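**Gramholm swap shelf returns, with doubts**

16/02/2020 – The household swap at Gramholm is back, and organizers say it will keep kitchen odds and ends out of the trash. The last one, in September, took in 343 items. Nearly 400 had been promised.

How many found a new home is harder to say. Youssra Ait Ali, who runs the Ellis Street sorting room, puts it at "most of them" – she has no written tally. Bowls go fast, she said. Scrapers, spatulas and other hand tools tend to sit in the bins for weeks.

This time each household may bring 10 items and must take home at least three. Whether people will want a stranger's mixing bowl on those terms is an open question. Kosham tried the same rule and dropped it after one season.
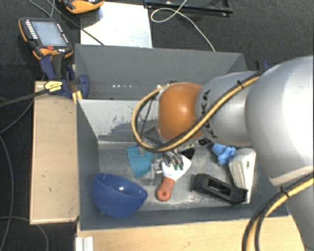
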